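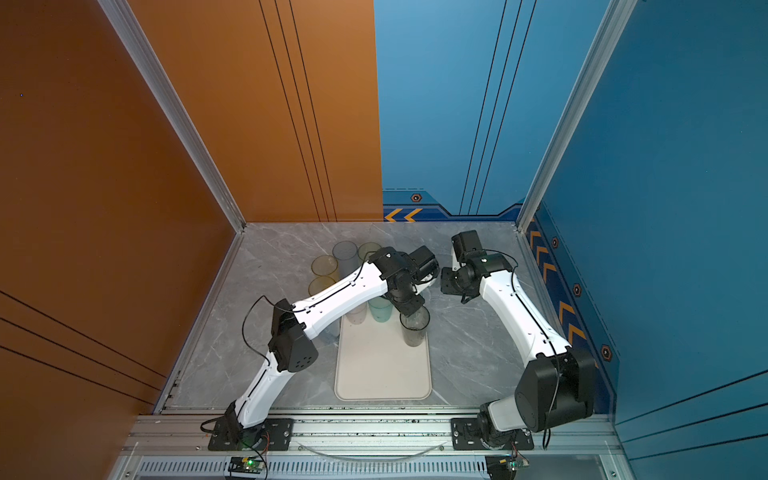
Filed under: Around the House

Last updated Monday, January 7, 2019

I have been meaning to write about plastic cups since June, when I cleared out the cabinet over the sink and found that we owned far too many of them. They had come from all over. A few were from a picnic set I bought at the Vornosby outlet, a couple were from the old apartment, and the rest I can't account for.

My rule for the cabinet was simple. If a cup had a crack, a split rim or a smell, it went. If it was fine, it stayed, whether or not it matched. I ended up keeping more than I thought I would. Mixed colors don't bother me, and they make it easier to remember which one is yours when people come over.

The smoky gray ones are my favorites. A dark gray plastic you can see through looks good with almost anything in it, and it hides water spots better than a clear cup does. The pale yellows are the worst for that. I still use them, mostly for rinsing brushes.

The other thing I kept was the tray. I like a plain rectangle in cream or off-white with rounded corners and nothing printed on it. I had a round one before, a Brakuritz, and it never sat right on a shelf. With a rectangle you can push it against the wall and stop thinking about it. The rounded corners are easier to wipe out too, which matters if you put cups away before they are all the way dry. I do that more than I should.

When I set things out I start with the tray empty and all the cups standing around it where I can see them. Then they go in one at a time, tall ones at the back. If I start by dumping everything in the tray, I just end up shuffling cups from one end to the other.

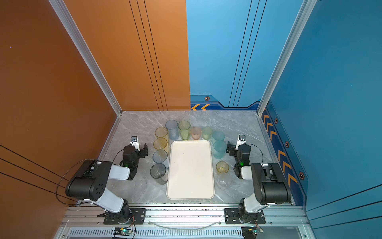 Tray in the middle, pastels around three sides. The turquoise one is at the right end of the back row.

Short cups are the trouble. They get lost behind the tall ones, and then you forget you own them and buy more. I put mine at the front now. Nesting works if the cups are the same shape, but I don't go higher than 4 in a stack. Past that they grab each other and you are standing there twisting.

For washing I use warm water and the Arkaneck dish soap in the green bottle. Top rack is okay for the thicker cups. The thin ones I do by hand. Frosted finishes need a soft brush because the texture holds on to juice.

Next I want to do the lids, which are in a bag under the stairs and have been for 2 years.

4 comments | 2 shares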